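January 1, 2021

## The winter of the red room

I've been waiting since November to write this one! Longtime readers know I spent most of last year talking about pale colors (the great oatmeal debate, the three issues on off-white trim), and I promised that when the dark months came we'd go to the other end of the fan deck. So we start the year with red. Deep red, brick red, oxblood, the brown reds you see on old barns, and that almost-black cherry that looks like nothing in the can and then glows at six in the evening.

My own house is 1,577 square feet and until this fall there wasn't a red wall in it. I was scared of red. I had lived with one bad red dining room in a rental, a bright, slightly pink thing that made everybody at the table look sunburned, and I let that one room put me off for years. What changed my mind was a visit to the reading room in Gilbert, where the walls are a dusty, brownish red from the baseboards to the ceiling line. I sat in there for an hour with a library book I never opened. The color was so quiet! I went home and ordered sample pots that same night.

### Picking the red

The first thing I'd say to anyone starting out is to decide whether your red leans toward orange or toward blue. It sounds fussy and it will save you weeks. Orange reds feel earthy, get along with almost any wood, and look wonderful by lamplight. Blue reds are dressier and sharper, and they can go purple on a gray afternoon, which some people love and I don't.

I tested 19 reds. That's too many, please don't do that, but it was a very happy couple of weekends. I painted each one on a big piece of poster board with a white border left around the edge, so the old wall color couldn't confuse my eye, and I moved the boards from wall to wall through the day. Morning knocked out half of them. The lamps knocked out most of what was left. The winner was Kusuveck, number 279 on the Zodura card, which looks like dried chili on the chip and like good terra-cotta once it's on a whole wall. The runner-up was a darker one next to it on the same strip, and I've put a board of it in the back hall because I can't quite let it go.

Wood matters more than I expected. My trim has been white for as long as I've had the house, and white trim against deep red is very crisp, a bit like a candy box. Stained wood does something much softer. An orange-brown door picks up the orange in the wall and the two of them calm each other down. If you have stained doors already and you've been thinking about painting them white "to brighten things up," try the red first! You may find you like those doors a great deal more.
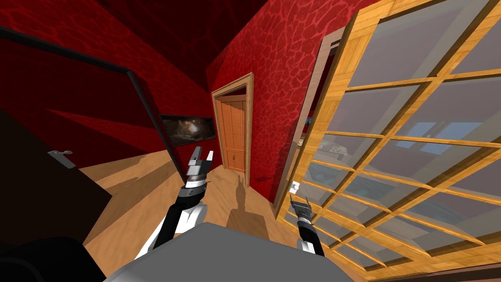
*Orange-brown door, red walls, dark red ceiling.*

The ceiling question comes up in every letter I get about dark colors. A white ceiling over a red wall makes a hard line all the way around the room, and your eye goes straight to it. If the ceiling is high, fine, it reads like a lid with some air under it. In a low room I'd go darker. You can carry the wall color right over the top, or have the store mix it at half strength, or pick a warm putty. I did mine at half strength and it came out a sort of faded rose clay that I'd never have chosen from a card. I look up at it all the time.

### Primer, and why gray

Now the practical part. Red is a weak coverer. Many clear, strong reds are a bit see-through, so whatever is under them keeps showing, and people put on coat after coat over white primer and wonder why the wall still looks streaky and pink. The old trick is gray primer, and it really does work. A mid gray under a deep red gets you to a solid color in fewer coats, and the red looks richer for it.

How gray? That depends on the red. A bright tomato wants a light gray, and a brown red like mine can take something darker. Your paint store can usually tell you which shade goes with your color, and many of them will tint the primer while you wait. I used the Clasix primer because the shop had it on the shelf, and I had it tinted to a gray that looked like a wet sidewalk. For two days my front room looked like a parking garage. My family had opinions. I was having the time of my life.

One thing I learned by staring at those gray walls is how much a plain gray changes with the light. The wall beside the window looked almost silver. The wall with the window in it, the one that gets no direct light at all, looked like pencil lead. It was all the same can! I'd suggest living with the primer for a day or so before the red goes on, just to see where your room is bright and where it's dim, because the red will follow the same map. 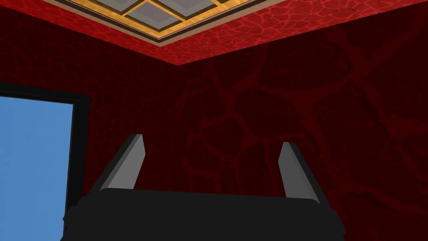

*Light gray and darker gray, side by side.*

A few notes from the painting itself, in no special order:

- Buy all your paint at once and pour it together in one big bucket. Small differences between cans show up badly in red.
- Do the cutting in and the rolling on one wall before you move to the next, so the edges are still wet when they meet.
- Use a decent roller cover. My first one shed fuzz, and I was picking little hairs off the wall with tweezers at bedtime.
- Let the first coat dry as long as the can says, and then a bit longer in cold weather.
- The first coat will look terrible. Mine looked like a barn after a hailstorm. Keep going.

I'd also keep a rag in your back pocket at all times. A splash of red on a pale baseboard wipes off in a second when it's fresh and turns into a whole chore by lunch. (Ask me about the stair carpet. No, don't.)

As for finish, I went flat on the walls. Shine on a dark color shows every bump and every patched nail hole, and my plaster has seen a lot of nails. The tradeoff is that flat dark paint marks easily. Brush past it with a backpack and you'll leave a pale streak. In a hallway or a kid's room I'd step up to an eggshell and spend an extra evening on the patching.

### Light from the top, light from the side

So much of how a red room feels comes down to where the daylight enters. Side light slides across the wall and picks out the texture, so a rough plaster wall looks rich and a bit shadowy. Light from overhead falls down the walls and fades as it goes. The top of the wall can look a full shade lighter than the bottom, and the corners stay deep all day. I love it. A red stairwell with a skylight is very high on my list of things I'd like to live with someday.

North-facing rooms get a bad rap here. The cool light does flatten some reds, but an orange red stands up to it nicely and gives back some of the warmth the window won't. South-facing rooms will pour sun on whatever you choose, so you can go darker than you think. 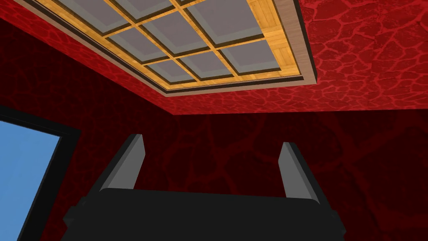 **Will a dark red make my small room feel smaller?**

It will make the walls feel closer, especially by day, but the corners tend to soften and disappear at night, and most small rooms feel cozier for it. If you're nervous, start with a room you mainly use after dark.

Then there are the bulbs! I can't say this loudly enough: try new bulbs before you give up on a red. Cheap ones can turn a lovely brick color into dull brown. Look for a warm bulb with a high color rendering number, and if the package gives a separate figure for red (it's called R9), pick one where that's high too. I swapped the bulbs in two table lamps and the whole wall woke up. I called everyone into the room to see it and flipped between the old bulb and the new one until they asked me to stop.

### What to put in front of it

With the walls done, I took everything out and brought things back one at a time over a week. I recommend this to anybody, with any color. Things I'd been fond of for years looked wrong, and a few things I'd nearly given away looked terrific.

Black is lovely against red. A thin black picture frame, a black lamp base, an iron hook. It sharpens the room up and you only need a little. Pure white is trickier. A big white sofa would shout in there. A small white thing, though, a bowl or a pitcher or a single plate on a shelf, turns into the brightest spot in the room, and you start to notice all the shading on it that a pale wall would've hidden. I moved a plain white cup along my shelf for most of a morning, watching the shadow side go from gray to nearly pink as it got closer to the wall. It was a good morning.
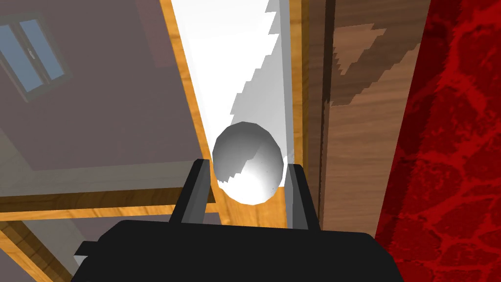

*A white egg, gray on the shaded side.*

Green is red's old friend, of course, but I'd keep it dusty this time of year or you'll be in holiday land until spring. Sage, olive, the gray green of eucalyptus. Blues are best faded, like old jeans. Brass glows. Gold frames look as if they've been there forever. I'm still undecided on the yellow armchair, and it's sitting in the hall while I think.

I kept the floor bare for now. I have my eye on a rug with some rust and cream in it, and I'll report back if I ever commit.

### Your turn

If you've got a red room, I want to hear about it. Tell me the paint, the direction the window faces, and what you'd do differently. Keep it under 600 words if you can bear to, and mention whether you primed gray or white, because I'm collecting those stories for the spring issue. Letters from renters are welcome too, and so are reds that went wrong.

Next time: brown. I've already bought the sample pots.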